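Accueil > Tribunes > Vie quotidienne

Garder les boîtes

On me reproche de garder les boîtes. Pas les cartons, les boîtes, celles en métal, avec un couvercle. J'en ai 24 au dernier passage, sur l'armoire, sous l'évier, deux dans le coffre de la voiture. Ma fille trouve ça maladif. Je trouve ça normal et je vais essayer de dire pourquoi, vite, parce que j'ai un train à prendre.

D'abord la question du tri. On nous répète que le métal se recycle très bien. D'accord. N'empêche qu'il faut le ramasser, le transporter, le fondre, le laminer, le repeindre. Tout ça pour refaire une boîte. Alors que j'en ai déjà une. Elle ferme. Elle ne prend pas l'humidité. Les souris ne la mangent pas (essayez avec un sachet refermable). Je ne vois pas où est la maladie.

Ensuite le prix. Au magasin Feltutano, celui de la zone de Tudmont, il y a tout un rayon « rangement ». Des bacs, des casiers, des séparateurs pour mettre dans les casiers. Un petit coffret en tôle, vide, sans rien dedans, presque le prix d'une boîte pleine de sablés à Noël. Vide ! On paie donc pour ne pas avoir les gâteaux. Et les gens remplissent le chariot. Les mêmes qui auront jeté la boîte à biscuits en janvier, avec le papier gaufré et les miettes.

Piroska Lengyel, qui a tenu longtemps la mercerie de Brokcombe, rangeait tout comme ça. 80 boîtes derrière le comptoir, aucune étiquette. Les boutons de nacre dans la boîte au moulin, les pressions dans celle aux chats, les fermetures éclair dans une grande ronde dont le dessin était parti depuis des lustres. Elle ne cherchait jamais. Le dessin servait d'étiquette, et une étiquette que personne ne peut mal écrire. Quand la boutique a fermé tout est parti en un après-midi, on m'a raconté que les gens se battaient pour les boîtes et laissaient les boutons par terre. Je n'y étais pas. Je regrette encore.

Bien sûr il y a la vieille déception, on la connaît tous. On soulève le couvercle, on espère un galet au beurre, on trouve du fil à repriser. J'ai reçu 300 lettres là dessus après ma dernière chronique, enfin des messages, peu importe. Tout le monde avait une grand-mère. Tout le monde avait été floué. Et aucun pour m'écrire que la boîte aurait dû aller à la poubelle, remarquez.

Les boîtes de Noël c'est un cas à part. Trop de doré, trop de vert. On les sort en décembre, on a honte d'elles en février. Moi je les laisse dehors toute l'année — un peu de vert sapin en plein mois de juin, ça n'a jamais fait de mal à une cuisine.
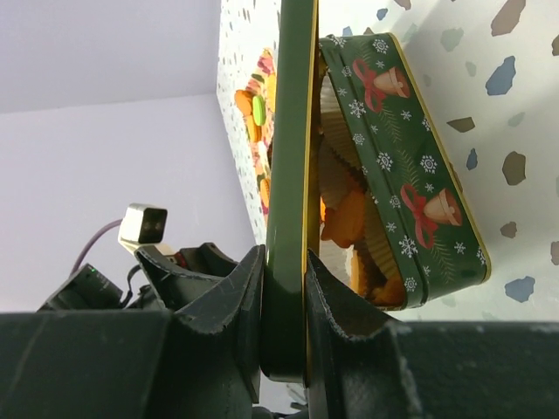

Vert foncé, liseré doré, tout ce que j'aime.

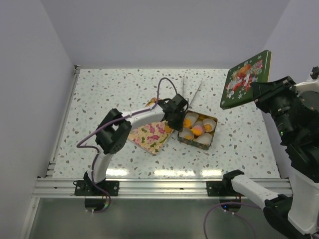
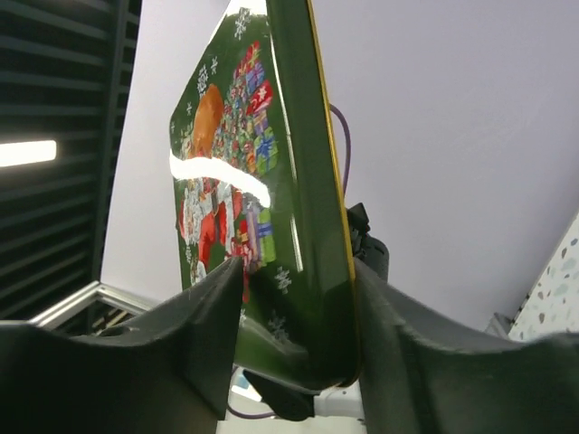
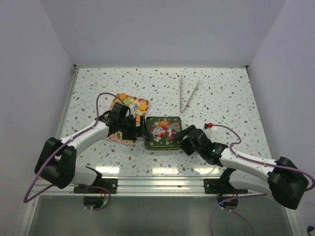

Reste l'objection sérieuse, celle de Rozália Tóth, ma voisine du dessus. Elle dit qu'une boîte gardée appelle de quoi la remplir. On croit ranger, on accumule. Les élastiques, les clés qui n'ouvrent plus rien, les piles dont on ne sait pas si elles sont mortes. Là je n'ai pas de réponse toute faite. C'est vrai que j'ai une boîte de clés. C'est vrai aussi que jeter la boîte ne ferait pas disparaitre les clés, elles iraient dans un tiroir, puis dans un autre tiroir.

Je propose donc une règle, elle vaut ce qu'elle vaut. Une boîte vide, on la garde un an. Si au bout d'un an elle n'a servi à rien on la donne, à l'école, au voisin, à quelqu'un qui fait des gâteaux et qui les offre. On ne la jette pas. Rozália a dit qu'elle essaierait, elle en a pris 2 en redescendant la poubelle jaune. Il m'en reste 22 et la place, sur l'armoire, est déja reprise par un abat-jour.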